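Where does the drum-and-rain proverb come from?

My grandmother used a saying that went, in English, "the rain does not ask the drum before it beats it." I have a collection of folk tales from the Gidey valley with 27 stories in it, and the saying is not attached to any of them. Is there a tale behind it, or is it only a proverb?
Posted by Lunero, 13 January 2020

Hisis
There is a tale. A drum left outside a chief's house boasts that only the chief may strike it. Rain falls and the drum sounds all night. The chief fines the drum maker, and the proverb is the maker's defense. Printed versions usually drop the fine, so the last line loses its legal sense.

To check a version against yours:

1. Compare the closing line first. Openings vary by teller and prove little.

2. Look for the fine. In the long form it is 30 cowries, or 10 where the maker is a relative of the chief.

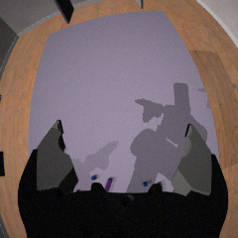 3. Note who speaks the proverb. If the drum speaks it, you have the short form told to children.

Foson
My uncle told it with a pot instead of a drum. No chief in it. I think it's the same story but can't say for sure.

Hisis
The pot version is a separate tale. It ends with the pot cracking and has no proverb.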